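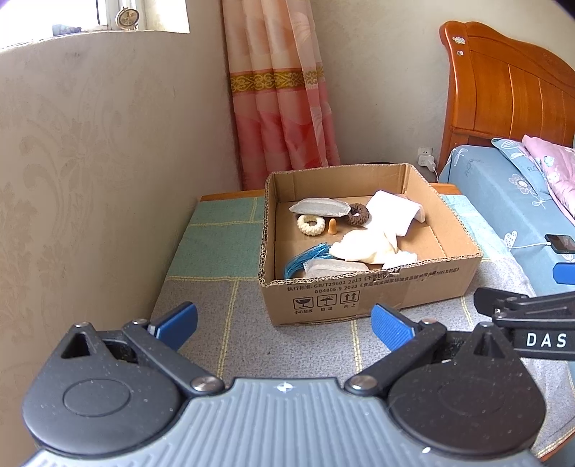 Gordon Sutherland's advice was to start upstairs and work down, because the manuscript cases are dimmed in the afternoon and the labels get hard to read. I took it, and was glad I had.

The Sevley Museum holds its open day in March, when the staff put out material that normally stays in storage and let visitors into the conservation room. I drove down from Beven and got there a bit after ten. Parking behind the building was full, but there was plenty of room on the street. Entry was free for the day. The regular charge is $19.

The upper gallery has the Voyle Collection of prayer books and single leaves, on loan until the end of winter. There are 35 items on the walls and in flat cases. Most are small enough to hold in one hand. The labels give the date, the region and the pigments where these have been tested, and a few also say who owned the leaf before it was cut out of its book. I would have liked more of that. A calendar page for June has a man mowing in the lower margin, and the label says only that it was bought at auction with four others.

The centre case holds the one complete volume, open at a page with a blue and gold border. The pages are turned every month. A large screen beside it shows the other openings, though it was slow to respond and there was a lineup for it, mainly kids.

At eleven I joined the tour of the conservation room. Groups are kept to 12 or fewer and bags have to be left in the lockers. The conservator on duty had a parchment leaf under weights and explained how it had cockled after years above a radiator in a private house. She humidifies the sheet slowly, tensions it at the edges and leaves it alone for days at a time. Somebody asked about flaking gold. She said she works under the microscope with a very fine brush and a weak adhesive, and that a good morning covers an area the size of a postage stamp.

We were also shown the storage racks. The museum has about 4,000 works on paper, and the catalogue for them is still partly on cards. Records are going online as they get checked, with the prints first and the drawings after that.

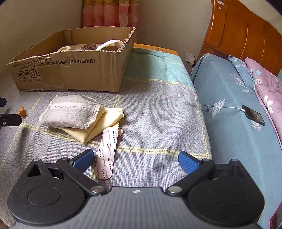
Wrapped bandage on a woven cloth.

Lunch was soup and a roll in the ground-floor café, decent and not expensive. The seating is limited, so go before noon if you can.

In the afternoon I went through the Vokimmont room, which is the permanent display of local printing. The hand press was running and visitors could pull a card to take home. The ink needs a while to set – mine smudged in my coat pocket. The posters along the back wall are worth the time, particularly the ones for the agricultural fair, where you can see the same worn ornaments turning up year after year.

The building closes at 5. There is an elevator to the upper gallery, but the conservation room is down a short flight of stairs and has no ramp yet. The Voyle leaves stay up after the open day at the regular admission, and the conservation tours start again in the fall.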